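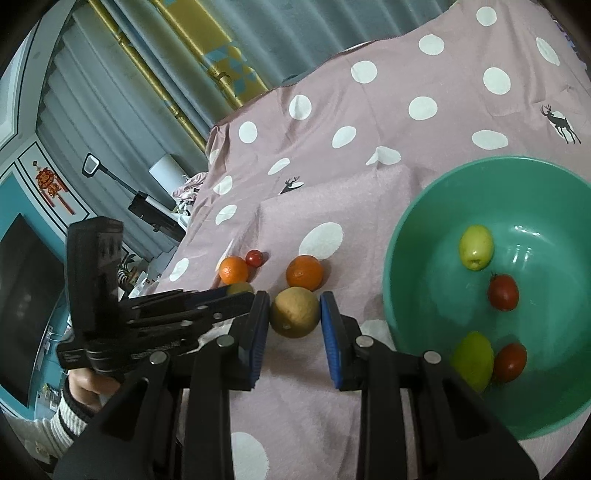

What you get

Hi, Kaisu Ruotsalainen here. This is the readme for my copy of the Skavance fruit sorting set, recorded with the hand-held grippers Arnorgate sells as a kit. I paid for mine, so the grumbling is my own.

The kit is two grippers, blue ridged finger pads already on, plus a charger I keep losing. Squeeze the handle, the fingers close, and everything goes to the card. I had it going the same evening, manual unread.

The set has more than 100 clips of oranges, cherry tomatoes and other small round stuff on a pink polka dot cloth, with a green bowl – that's the whole prop list, pretty much.

Things I'd fix

The pads are lovely on citrus! Small tomatoes take practice, and my first 3 tries are in the set under "oops" (skip them if you're training).
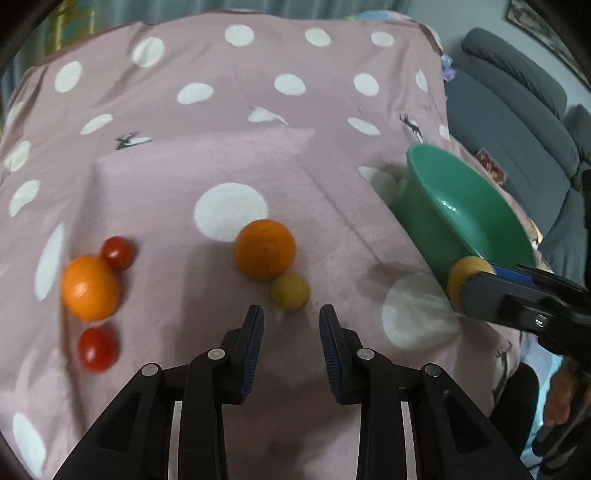
I'd also like a longer strap, and the sync step when you run both grippers is fussy – start the left one first or the clocks drift. Tudthorpe's loader reads the files fine, but use the February build, the older one mixes up left and right.

Last update 14 December 2022. Labels for the bowl clips are still missing.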